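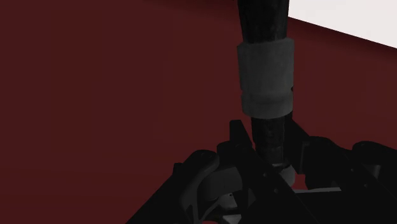
Vija Ots, reading an early draft of this section, objected that a wrist camera and a fixed camera should not be compared at all unless the gripper stays the same, as the fingers decide how much of the view is left. We agree, and the runs reported below were arranged with that in mind.

Figure 3. Simulated view over the gripper, with a tall dark cylindrical object and a grey band round its middle. The fingers take up the lower part of the view.

4.2 Effect of gripper shape on the wrist view

Two gripper models were tried in simulation. The first, which we call Plidard, has deep, angular fingers. The second, Castmont, has slimmer fingers and a shorter bracket. Both were mounted on the same arm model and driven by the same controller, with the Ots trajectory filter switched on throughout. The wrist camera was left at one mounting point and its field of view was not changed between grippers. A fixed camera, placed to the side of the work surface, was recorded at the same time and used for the comparison in Section 4.3.

Each trial began with the arm in a random starting pose over the work surface. The controller then had to close on an upright object, lift it and hold it still for 50 control steps. A trial was counted as a success only if the object did not touch the surface again during the hold. We ran 3,721 trials in all, spread over both grippers and both cameras. Trials in which the planner gave no path were thrown out before the runs were divided, and they are not part of that total.

The main difficulty with dark objects is plain from Figure 3. The shaft and the fingers are both black, and where they meet there is little for an edge detector to work with. The grey band is a much easier feature, as is the light grey piece near the base of the shaft. When we looked through the failed wrist-camera trials by hand, 287 of them had a wrong estimate of where the shaft met the fingers. In most of these the estimate of the shaft's direction was still good, and the error lay along its length — the controller knew which way the object pointed but closed too high or too low.

Castmont did better on this measure, though it let the object turn in the grasp more often. We put this down to its smaller contact area. Making the simulated finger pads softer reduced the turning but slowed the simulator a great deal, so the setting was used in a side test of 30 trials and then dropped. With Plidard the grasp was firm once made, and almost all of its failures came before contact.

We also tried a lighter finger material in the renderer, leaving the shape alone. This helped the wrist camera with both grippers and made no clear difference to the fixed one. It is a cheap change and could be made on a real gripper with paint or tape, but we have not tested it outside simulation. Glare may undo part of the gain under workshop lighting, which our renderer treats very simply.

The controller settings were chosen in August using the Grernden scene set and were not tuned again for either gripper. Plidard was the model in use when they were chosen, so the comparison may favour it slightly. Retuning for Castmont would be fairer, and the configuration files for doing so are included with the code.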